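社团活动室在实验楼的最底层，窗户很高，人在里面只能看见外面走路的鞋子。我读高二那年的十一月，几乎每天下午都在那里度过，等到出来的时候，外面的鞋子早就没有了，只剩路灯的光从那排小窗户里斜斜地落到地毯上。

我们的项目叫“Birnar”，是上一届学姐起的名字。她说是从一张旧地图上看来的地名，觉得念起来像一个不爱说话、但干活很踏实的人。项目本身说出来很简单：让一只机械臂从料箱里把东西一件一件拿出来，放到另一个料箱里去。要参加的比赛叫Cleramton杯，规则写了厚厚一本，可真正要紧的也就一句，料箱里的五件东西由裁判当场决定，队伍事先不知道会是什么。

就是这一句话，让我们把家里的抽屉翻了个遍。妈妈找不到梳头的梳子，来问我，我支支吾吾，她叹口气说，又拿去喂你们那个大家伙了吧。她一直管它叫“大家伙”，后来全家都跟着这么叫，连外婆打电话来，也要先问一句大家伙今天吃了什么。

社里一共就几个人。社长是个说话很慢的男生，慢到你以为他忘了自己在说什么，可是他写的程序很少出错。有个短头发的女孩子负责夹爪，手特别巧，书包里永远有一把小螺丝刀。还有一个初三的小学弟，严格来说还没有资格入社，他每天放学就跑来站在门口，站到第三个星期，社长慢慢地说，你要不要进来坐。从此他就负责摆东西。

不要小看摆东西这件事。每试一轮之前，要有人把五件东西放进料箱，放得太整齐，练了等于白练；放得太刁钻，大家又要垂头丧气一个晚上。小学弟有他自己的一套办法，他闭上眼睛，把东西捧在怀里，弯下腰，轻轻松开手。叮叮当当一阵响，他才睁开眼，看看落成了什么样子，有时候高兴，有时候替我们发愁。

我的工作是记录。说来惭愧，我编程不行，手也不巧，当初进社只是因为走错了门，本来要去的是隔壁的书法社。我不好意思马上退出去，就坐下来听了一节课，听完更不好意思退出去了。社长递给我一个本子，绿色硬壳，封面上印着Hallberg，大概是哪家文具店的牌子。他说，你字好看，你来记吧。

于是我就记。第几次，夹的是什么，从哪个方向下去，夹住了没有，掉了的话掉在哪里。到十一月中旬的时候，已经记到第2618次了。写下这个数字的时候我停了一会儿笔，心里想，我这辈子还没有把哪一件事情认认真真看过这么多遍。

看得多了，就看出感情来。杯子是最听话的，侧着躺也好，扣着放也好，总归有个地方可以下手。带轮子模样的圆东西要看运气。软的最难，那只绿色的小玩意儿，小学弟坚持说是恐龙，短头发的女孩子坚持说是蜥蜴，两个人为此争了整整一个星期，谁也不让谁。它趴在箱底，皱巴巴的，拖着一条长尾巴，夹爪碰它一下，它就换个姿势继续趴着，好像在说，急什么呢。

不过那个月真正让我们头疼的是梳子。 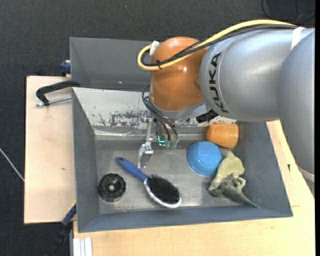 为什么一把梳子会比杯子难夹呢？

因为梳子两头不一样重，柄又细又滑，夹偏一点点就会在半空中转起来；而梳头那一端满是刷毛，从相机里看过去黑乎乎一片，程序算不准它的高低，常常以为已经到了，其实还差一截。

这番道理是指导老师讲给我们听的，她讲完就走了，留下我们几个对着料箱发呆。老师一向是这样，问题讲得清清楚楚，答案一个字也不肯给。她教了很多年物理，常说答案这种东西放在别人口袋里是不值钱的。我们背地里有点怨她，可是每天五点钟她又会端一大壶热姜茶下来，放在门边的凳子上，不声不响地上楼去，这样一来，也就怨不起来了。

那几天我们试了许多法子。先试夹柄，夹得住，提起来就转，转着转着就滑下去了。再试夹梳头，刷毛软软地往两边让，夹爪合拢了，里面什么也没有。社长把下去的速度调慢，慢得像他自己说话一样，我们围在黄线外面，大气也不敢出，看着那两片细细的指尖一点一点往下降，降到柄的旁边，停住，合上，提起。梳子跟着离开箱底，在半空中犹豫了一下，还是转了。当的一声。

“第一百三十四次。”我说。梳子是单独编号的，我在本子上写下134，又写了一个“掉”字。那一页从上到下，几乎全是“掉”字，我的字再好看，写成一排也不好看了。

小学弟小声说，要不我们换一把吧，换一把粗一点的。

没有人接他的话。其实我心里也这么想过，大概大家心里都这么想过。比赛那天裁判未必会放梳子，料箱里可能是一个橘子，一盒火柴，一块肥皂，随便什么。可是本子上那一排“掉”字摆在那里，谁也不愿意就这样翻过去。

短头发的女孩子把螺丝刀收进书包，又拿出来，又收进去。最后她说，我去打个电话。

她的电话打给了一家修理铺，叫Rawashdeh，在老菜市场后面，是她从小去惯的地方，修钟，修缝纫机，也修雨伞。铺子里的老师傅耳朵不大好，她在走廊里喊得整层楼都听得见：“梳子！我说梳子！细的，滑的，要怎么拿才不转！”喊了好半天，她回来了，脸红红的，说师傅讲，你自己平时是怎么拿的。

我们面面相觑。然后不知道是谁先动的手，大家都从桌上拿起了点什么，尺子，铅笔，一只饭勺，拿起来，放下，又拿起来。我拿的是一支毛笔，那是我从书法社借来一直没有还的。拿着拿着，我忽然觉得手里有点什么说不上来的东西，我握笔从来不握笔杆的尾巴，也不去碰笔头，我握的是它自己觉得稳当的地方。这话说出来傻乎乎的，可我还是说了。

社长想了很久，久到姜茶都凉了，才慢慢地说：“那就是重心。”

“课本上有的。”小学弟说。

“课本上是有的。”社长说，“我写程序的时候，光想着哪里好夹了。”

那天晚上他改了2行代码。我以为要改很多，搬了凳子坐在他后面准备陪到很晚，结果他敲了几下就停了，转过来看着我们，好像也有点不好意思。程序原先总挑最窄、最容易合拢的地方下手，现在要它先估一估整件东西的中间在哪儿，再在那附近挑。女孩子往指尖上贴了一小片从旧手套上剪下来的胶皮，小学弟闭上眼睛，捧起那五件东西，松开了手。

叮叮当当。梳子落得并不好，斜斜的，刷毛朝上。小学弟睁开眼，脸都皱起来了，伸手要去重摆。社长说，别动，就这样。

机械臂转过来的时候，总有一种低低的嗡嗡声，平常听惯了不觉得，那天却听得格外清楚，像隔着墙有人在哼一支很老的歌。它停在箱子上方，往下，再往下，擦着刷毛的边缘，在柄和梳头相接的那个地方合拢了。提起来。梳子轻轻晃了两下。

它没有转。

它就那样平平稳稳地越过箱壁，到了另一边，放下，松开，声音很轻。我们谁也没有欢呼，我后来想起来还觉得奇怪，电影里到了这种时候都是要抱在一起跳的。我们只是站着，小学弟扯着我的袖子，扯得很用力，好像怕我忘了写。我低下头，在134的下一行写上135，然后写了一个“成”字，笔画写得太用力，把纸戳破了一点。

老师不知道什么时候站在门边，手里提着空茶壶。她看了看料箱，又看了看我们，说：“再来一次吧，一次不算。”

于是又来一次，掉了。再来一次，成了。再来，又成了。那晚的记录我到现在还能背出来，成成掉成，掉成成成，像一首不讲道理的儿歌。保安大叔来催了两回，第二回干脆也不催了，靠在门框上看，看到梳子又一次越过箱壁，他说，哟，比我拿得还稳当。

比赛是后来的事了，我不大愿意讲，一讲就变成了名次和分数，好像前面那些晚上都是为了它。我只讲一样，裁判那天放进料箱的五件东西里，没有梳子，倒有一只布做的小乌龟，软塌塌的，小学弟一看见就捂住了眼睛。

回家的大巴上大家都睡着了，我把绿本子摊在膝盖上，从头翻起，翻到戳破的那一页，用指头摸了摸那个小洞。车子开过一座桥，又开过一座桥，女孩子在后排迷迷糊糊地说了一句梦话，说的是：“就是蜥蜴。”

妈妈的梳子我到第二年春天才还给她，洗得干干净净，柄上多了几道细细的印子。她对着窗户照了照，问这是怎么弄的，我说是大家伙拿过的。她哦了一声，坐到镜子前面，用它慢慢地梳起头来。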